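松木桌子上的小秘密

文：Wanting Long
栏目：Detolard 少年读物·家里的东西

很多人家里都有一张木桌子。我们在上面写作业、吃水果、拼拼图，看爸爸妈妈把钥匙和眼镜随手放下。桌子天天都在，反而很少有人低头仔细看它。今天我们就来看一种很常见的桌子：松木桌。

松树是一种针叶树，叶子细长，像一根根针。它比许多别的树长得快，树干又直，锯成木板很方便，所以人们常用它做桌子、床和书架。刚刨好的松木颜色很浅，有点像奶油。用得久了，阳光照，空气碰，颜色会慢慢变深，变成蜂蜜一样的黄色，有的还带一点橙。如果木匠给桌子刷了带颜色的油或漆，它也可能从一开始就是蜂蜜色的。

桌面上的一条条细线叫木纹。要明白木纹是怎么来的，先得想一想树是怎样长粗的。

树皮里面有薄薄的一层，专门负责长出新的木头。每年春天，天气变暖，雨水也多，树长得快，新木头颜色浅，质地松。到了夏末，树长得慢了，新木头颜色深，质地密。一浅一深，合起来就是一圈，叫年轮。在四季分明的地方，通常一年长一圈。如果一棵松树的树桩上有23圈，这棵树大概就长了23年。

锯木头的时候，如果横着锯，就会看到一圈一圈的年轮。如果顺着树干从上往下锯，锯子会把许多圈年轮从头到尾切开，木板上留下的就是长长的线。桌面用的木板大多是顺着锯的，所以我们看到的是长线。

有些线很直，有些线像水波，还有些线会弯成尖尖的小山。这和锯的位置有关系。靠近树干中心锯，线比较直；靠近外面锯，容易出现小山的形状。

木纹在哪里都能看到，隔着东西也行。把一副眼镜放在桌上，镜片是透明的，光从木头上反射出来，穿过镜片进到我们的眼睛里，镜片后面的木纹就看得见。 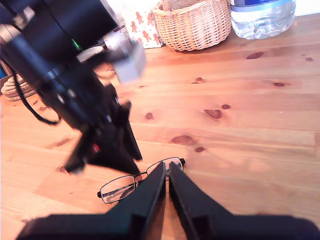 为什么镜片是透明的，我们却还能看见镜片呢？

因为光碰到镜片的时候，大部分穿过去了，还有一小部分被镜片表面弹了回来。弹回来的光就是反光。窗户亮的时候，镜片上会出现一块浅浅的亮影，我们就知道那里有一片镜片。干净的玻璃门也是这个道理，光线合适的时候能看见反光，光线不合适的时候，人就容易撞上去。

镜片还会改变光走的方向。近视镜的镜片中间薄、边上厚，把它拿到离桌面远一点的地方，透过它看木纹，木纹会显得小一些。老花镜的镜片中间厚、边上薄，拿到离桌面不太远的地方看，木纹会显得大一些。如果把镜片紧紧贴着桌面，这两种变化都不太明显。你可以请家里的大人拿一副眼镜给你试试。先问一声再拿，用完还给人家。

说到眼镜，顺便讲一讲怎样把它放在木桌上。木头摸起来比石头软，可是桌面上常常有细小的灰尘和沙粒，有些沙粒很硬，会在镜片上磨出划痕。放眼镜的时候，让镜片朝上，别让镜片贴着桌面滑来滑去。写完作业不戴了，最好放进眼镜盒。镜腿和镜框连在一起的地方有个小小的铰链，靠它镜腿才能折起来。折镜腿要用两只手，一只手折容易把镜框拉歪。金属框细，歪了以后戴着一边高一边低，要请眼镜店的师傅调。

现在回到桌子上来。

松木桌面上除了线，还常常有一些棕色的小点和圆斑，有的像眼睛，有的像水滴。它们叫木节，也有人叫它节疤。有些小朋友以为那是弄脏了，拿橡皮去擦，拿湿布去擦，都擦不掉。木节是木头的一部分，从这一面往里长，有时候能一直长到木板的另一面。

木节是树枝留下来的。

树枝从树干里面长出来，它的根部埋在树干里。树干每年变粗一圈，就把树枝的根部多包住一点。许多年以后，树枝有好长一段都藏在树干里了。工人把树干锯成木板，锯子正好从这段树枝中间经过，木板上就露出一个树枝的切面，也就是木节。

木节的形状要看锯子是怎么碰到树枝的。锯子直直地把树枝切断，木节就是圆的，像切一根胡萝卜，切下来是圆片。锯子斜着切过去，木节就是椭圆的，像斜着切的胡萝卜片。锯子顺着树枝的方向切，木节就会很长，像一根细细的钉子躺在板子上。水滴形的、一头圆一头尖的，也都是角度不同造成的。所以同一张桌子上，可以有大的、小的、圆的、扁的好几种木节。

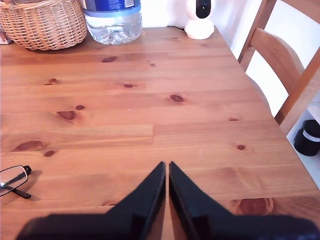
木节还分活节和死节。树枝还活着的时候被包进去，树枝的木头和树干的木头长在了一起，这样的叫活节，很结实，颜色常常偏红棕。树枝已经枯死了才被包进去，和周围的木头没有长在一起，这样的叫死节。死节的颜色更深，四周有时候有一圈黑边，那是枯枝的树皮。木板干了以后，死节会缩小，变松，有时候会整个掉下来，留下一个洞。做桌子的人发现松动的死节，会用胶把它粘牢，或者挖掉，再补上一块小木头。

再看看木节旁边的木纹。本来直直的线，到了木节跟前就绕开，过去以后又合到一起，很像小河里的水流过石头。因为树干里的木头要绕着树枝长，所以线就弯了。手指顺着线慢慢摸过去，有的桌子能摸到一点点高低，因为木节比旁边的木头硬，磨桌面的时候，软的地方磨掉得多一些。

很硬的木节会让木匠有点头疼。刨子推到那里容易卡住，钉子钉在上面容易弯，木头还可能裂开。从前有些木匠会特意把木节多的一面朝下放。现在很多人喜欢木节，觉得桌子上有花纹好看，买桌子的时候还会专门挑。

桌面为什么要用好几块木板拼起来呢？一张桌子很宽，一棵普通的松树没有那么粗，锯不出那么宽的一整块板。就算有那么宽的板，也容易翘起来。木头会吸收空气里的水，潮湿的时候变宽一点，干燥的时候变窄一点。长度方向几乎不变，主要是宽度在变。把几块窄一些的木板并排粘好，桌面会更平整。两块板之间那条直直的细线叫拼缝。想找拼缝有个办法：看木纹在哪里突然对不上了，那里多半就是。

桌子上还可以放别的用植物做的东西，比如编出来的篮子。篮子和桌子都来自植物，做法却差得很远。桌子要用硬硬的板，锯好、刨平、粘牢。编篮子要用又细又软的条，像柳条、藤条，编之前通常先泡在水里，泡过的枝条不容易断，可以弯来弯去。编的人先做好底，再竖起一圈立着的条，然后拿另一根条从这一根前面过去，从下一根后面过去，一前一后地绕。绕完一圈再绕一圈，篮子就一点点长高了。最后把竖着的条弯下来，塞进旁边的缝里，做成边。

篮子底下要是有翘出来的硬条，拖着走会把松木桌面划出印子。搬篮子的时候拿起来再放下。松木比橡木软，用指甲使劲按，有时都能按出一道浅浅的弯痕。写字的时候，纸底下垫一块垫板，桌面上就不会留下你的算术题。我小时候没有垫板，有一道写错的除法在桌上留了好多年。

还有几件照顾松木桌的事：

水洒了，马上用干布擦。水在木头上待得太久，会留下一圈白印或者黑印。

热汤碗和热水杯下面放杯垫。太热的东西会伤到桌面上的漆。

平时擦灰，用拧得很干的软布，顺着木纹的方向擦。

不要把桌子紧挨着暖气放。木头一下子变得太干，会裂开小缝。

有时候新的松木家具闻起来有一股香味，那是松脂的气味。松脂是松树身上黏黏的汁液，树皮破了，松树就用它把伤口盖住。木节里的松脂往往比别处多，所以有的桌子用了好几个月，木节上还会冒出一小滴黏黏的东西。摸到了别往衣服上擦，很难洗，去告诉大人就好。

家里有松木桌的小朋友，可以做一个小观察。准备一张薄白纸和一支彩色蜡笔，把纸铺在有木节的地方，请一位同学帮你按住四个角，蜡笔横过来，轻轻地涂。如果桌面上的漆不太厚，纸上会出现木纹的样子。漆太厚的话涂不出来，可以换一块没有上漆的旧木板再试。涂好以后，在旁边写上这个木节是圆的、椭圆的，还是长的，再猜一猜当时锯子是从哪个方向切过去的。

做完可以把纸夹在本子里，下一次到别的屋子去，再找一块木头，看看它的线是直的还是弯的。书架的侧面、门框和木头铅笔的笔头都可以看。铅笔削过的地方有一小圈木头，也有很细的纹。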